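The shelf by the toy box

Morven Cairns bought her first roll of floral wallpaper in June, for a box room that measured less than most people's bathrooms. She had been told by two decorators to keep it white. She went for peonies instead, the kind the size of dinner plates, and papered every wall with them.

"White made it look like a cupboard," she says. "I didn't want my daughter playing in a cupboard."

Her flat is on the top floor of a stone tenement, and the box room has no window. It had been used for suitcases and a broken clothes horse. By the end of the summer it was a playroom, and it had cost her £1,163, including the electrician. The paper came from Hilau, a small printer that sells mostly to cafés and hairdressers, and accounted for just under half the bill.

Big patterns are back in children's rooms, and they bring an old problem with them. Toys are bright. Put bright toys in front of bright walls, on a patterned floor, and the room looks untidy even when everything has been put away. Cairns found this out in the first week. She had kept the plastic crates from the living room, stacked three high, and they made the place feel like a stockroom.

What she has now is low, open shelving. Two tiers, pale wood, white metal. It stands against the back wall and leaves the flowers visible above it and between the boards.

Sarahí Galindo fits out nurseries and family rooms, and she has been putting in this sort of shelf for years. Her advice is to buy less storage than you think you need. A two-tier unit holds what a small child will use in a week. The rest can go in a wardrobe or under a bed and be swapped over once a month.

"Parents ask me for more and more boxes," Galindo says. "Then the child tips out the boxes. With a shelf they can see the car, they take the car, and there's a fair chance the car goes back."

She gives each shelf a job. Vehicles and animals go on the bottom, where small hands can reach them. Books and puzzles go on top. She doesn't label anything for under-fives. For the first fortnight she suggests tidying together at the same time every day, just before tea, and starting with the floor. Small cars are the worst for getting stood on, so they are picked up first.

Prices vary more than they should. The Skastero two-tier unit, in pine, is the cheapest of those we looked at and needs fixing to the wall. Zustutov makes a heavier one with a metal frame and a lip on each board to stop things rolling off. At the top end, Þórarinsdóttir will build to fit an alcove, with orders starting at £1,040 and a waiting list of about 4 months. Whichever you choose, check the fixings and use the right plugs for your wall. Old plaster crumbles, and a shelf that wobbles will be climbed.

Floors are harder to get right. Galindo prefers something plain under a busy wall, but she admits that a pale print can work if the colours are softer than those above it. Faded roses will sit quite happily under strong ones. Vinyl is easier to wipe than carpet, and toy wheels run better on it.

Cairns is now thinking about the hall. She has half a roll of the peonies left and a quote for £1,840 that she considers ridiculous, so she will probably do the papering herself over the winter, starting with the stretch behind the coats.
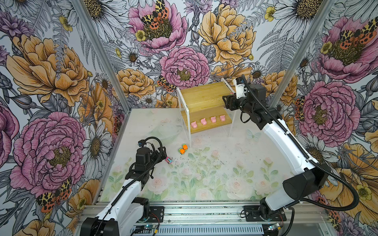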